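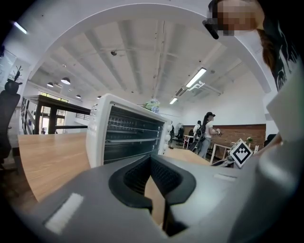
Does Fadisier work with simulations I've already cached?

Any cache with a velocity field will load, and you won't need to run the sim again. Point the Fadisier node at the folder, pick the frame range, and it reads the grid size for you.

Fadisier is our foam and spray add-on for people who already have a water sim they like and just want the white stuff on top of it. It grew out of a river shot that Aisyah Halim was fighting with at Finesen (she wrote the first version over a very long August), and we have been tidying it up and adding to it ever since!

What you get

The main node, three starter scenes, and a set of 300 foam textures painted at different ages, from fresh bubbles to that thin lacy scum you see behind a boat. The Clegg shader comes along too, so you can render a decent test before you've touched a single slider. Leave the spray threshold alone at first and play with foam lifetime instead, it's the one that changes the look the most.

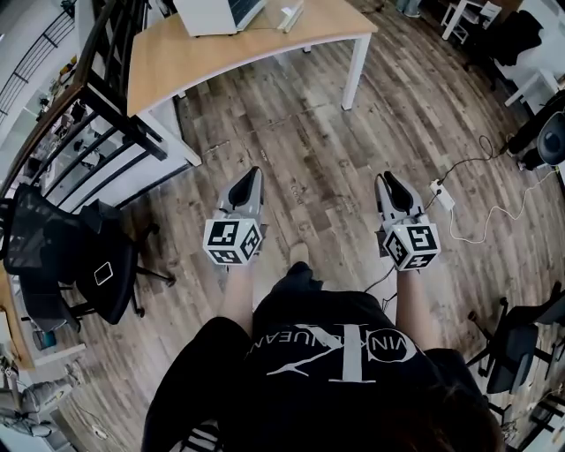

Version 373 notes

Posted 17 May 2018. Foam no longer pops when it crosses a tile border, and the lifetime ramp now keeps its shape when you copy the node between scenes. If you have older scenes saved with the Clemier preset, open them once and save them again so the new ramp gets picked up. The update is free for everyone who owns Fadisier, and the download link is in your account page under Add-ons.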